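# Flumen hand-held gripper, pair

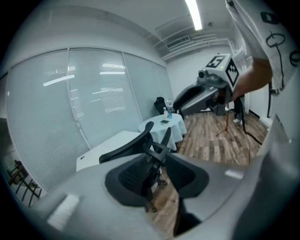
*View over the gray shell and jaw pads, second Flumen at right with marker cube on top.*

Two-hand kit for recording demos. You hold the grippers, do the task, the policy trains on what you did. No arm needed on site. Sold by Szabo, built and checked at our Vustport shop.

**In the box**

- 2 grippers, gray shell, black pads already fitted
- marker cube and cube mount
- 2 cables
- spare pads, one set
- hex key (the small one, don't lose it)
- hard case

**Specs**

- Weight: 973 g each, cable not included
- Recording: starts and stops from the trigger, double squeeze
- Warm up: 15 seconds before first take
- Power: over the cable. No battery version yet, pls stop asking Ruth

**Setting up a room**

Regular office is fine. Table, a few bottles or cups, whatever you want picked up. Leave space to walk all the way round the table if you can. Cables off the walking path, tape them down.

Cube has to stay in view of the tracking camera. Sleeves over the cube = lost pose = bad take. Same with turning your back to it. Redo the calibration if the cube has been off its mount, even once.

Blinds closed on sunny days. Glare across the markers will cost you more takes than anything else on this list.

**How many demos?**

Depends on the task. Our bottle pick and place set is 1,162 takes, two people, and about a third of that was enough to get a first policy going. Move the objects between takes. Change who is holding the grippers too, people have habbits and the model picks them up.

**Known issues**

- Older cube mounts (Brurnen batch) work loose. Free replacment, just write
- Pads pick up dust, wipe with damp cloth, no alcohol
- Left and right cables look identical but arent. Check the tag

**Ordering**

Pairs only. Next batch ships August. Single shells and pads available as spares. Questions on file format or calibration go to Ruth Mamani, put Flumen in the subject line.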